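Forum > Home and Workroom > Storage and Sorting

Topic: Two-compartment bin for small things, keep it or go back to many boxes?

papertray_east
Posted 2/8/22

Hello everybody. I read this forum for a long time but I write for the first time, so please excuse my English, I check it twice but some mistakes will stay.

I have a work table where I sort small things. Mostly these are little cards, labels, small boxes with labels on them, flat black pieces from old electronics, and other things which have no good name. Before, I used 14 small boxes, every kind of thing had its own box. It looked very nice for one week. After this week I was putting things into the wrong box, or on the table beside the boxes, and the table was full again.

So in June I took all the boxes away and started with only one orange bin that has two compartments. My rule is simple. Left side is for paper and card, right side is for everything that is hard and dark. When one side is full, I stop and I bring the things to their final place in the cabinet.
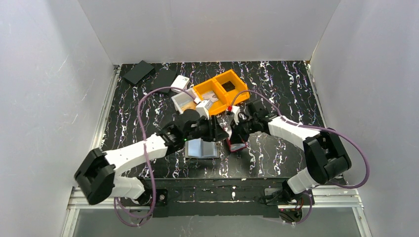 The part I am still not sure about is what to do with the things which belong to neither side. A small white box, for example, is made of card, but it is not flat, and when I put it on the left side it covers everything below. For now I let the boxes stand behind or next to the bin. My sister thinks this is the beginning of the same mess as before, and maybe she is right.

My second question is about the table top. It is black with a pattern of thin light veins, like marble. I like it very much to look at. White things I find at once. But black things I sometimes do not see for several minutes, and I touch the whole table with my hand. Does somebody have the same kind of table? Do you put something on it, or do you just live with it?

Thank you for reading such a long message.

second_shelf
Reply 1

Welcome! Your English is fine.

I would keep the bin. I went through the same thing with the many little boxes. They are great for storing and terrible for sorting. While you sort, your head can hold two or three choices and then it gets tired. I do a rough sort first, then a fine sort at the cabinet, where the little boxes live.

For the white boxes: open them. If there's something inside, it gets sorted as what it is, and the box goes flat on the paper side. If it's empty, same, flat on the paper side.

garagewall
Reply 2

Disagree with second_shelf on this one. Sorting twice means handling every piece twice. If you have 700 pieces to get through, that's a whole evening gone for nothing. I use a tray from Habte with four sections and I have never wished for fewer. The problem with the 14 boxes was probably that they were all the same color and had lids. Were they? Lids kill everything.

papertray_east
Reply 3

Thank you both.

@garagewall, yes, they had lids! White lids, all the same. I took the lids off after some days and then I had also to find a place for the lids.

@second_shelf, to open the boxes is a good idea, but some of them I want to keep closed, because the printed label is on the outside and it goes over the opening. When I open the box the label tears. I could photograph the label first, but then I have the photographs to sort.

second_shelf
Reply 4

Ha, fair. Then they need a home of their own. Do you have anything see-through? I keep one clear box next to the sorting bin for "whole things, do not open." It's one more container, I know, but it's a different kind, so I never mix it up with the others.

papertray_east
Reply 5

I have a white one which is half see-through, like milk with much water. It stands to the left of the orange bin already, but until now it had no job. I will try this.

lintandbuttons
Reply 6

About the black top. I've got something close to it in my sewing corner, a dark one with a pale marble look. Black snaps disappear on it completely. The veins make it worse for me, because my eye follows the lines and stops looking at the rest.

What I do: a sheet of light gray craft felt from Dunumach, cut to about half the table. Light things go on the bare table, dark things on the felt. Costs almost nothing, and small pieces don't slide on it.

garagewall
Reply 7

Felt collects dust and every tiny thing sticks in it. I'd use the Setex drawer liner, the smooth kind. Wipes clean. Mine has been down for 5 years.

lintandbuttons
Reply 8

The smooth Setex liner curls at the corners. I threw mine out. If you glue it down it stays flat, but then you've lost the pretty table for good.

garagewall
Reply 9

Mine curled too, the first week. Roll it the other way overnight and put books on it. Never glue.

papertray_east
Reply 10

I would not like to glue something on this table, so books it will be, or the felt. I must say that I was hoping for an answer without covering the pattern, but I understand that a black thing on a black table is a difficult thing for everybody.

Maybe a lamp from the side is also possible? In the evening I noticed that the flat pieces make a small shadow on their edge when the light comes low, and then I see them better than at noon.

second_shelf
Reply 11

Low light from the side works well on a matte top. On a shiny one you'll just get the bulb staring back at you. Try it with a flashlight before you buy anything.

quietdrawer
Reply 12

I come from the other direction. I had the Lilus bin, also with two compartments, but gray. I gave it to my neighbor after a month. The divider in mine was too low, and cards slid over to the other side every time I moved the bin. How do you carry yours to the cabinet without mixing everything?

papertray_east
Reply 13

I carry it with both hands and I walk slowly. This is not a joke, it is really my method. Also I do not let the sides become full to the top. When I see that the cards are nearly as high as the divider, I stop.

The orange color helps more than I expected. I put it at the far side of the table, in the middle, and I always know where it is, also when I look at something in my hand.

quietdrawer
Reply 14

Maybe that was my mistake, I filled it to the edge. And gray on a gray bench is no better than black on black.

garagewall
Reply 15

I still say four sections. But if you empty it often, two will do. How often do you go to the cabinet?

papertray_east
Reply 16

Usually two times in an evening, sometimes three.

I tried the half see-through box yesterday for the closed boxes. It holds the small ones. One box is too tall, it stands behind at the back, and I decided it may stay there until I find out what the label says, because the print is very weak. For the table I ordered the felt, sorry garagewall. If it collects too much dust I will come back and ask you again how to roll the liner.

garagewall
Reply 17

Other way, overnight, heavy books. I'll be here.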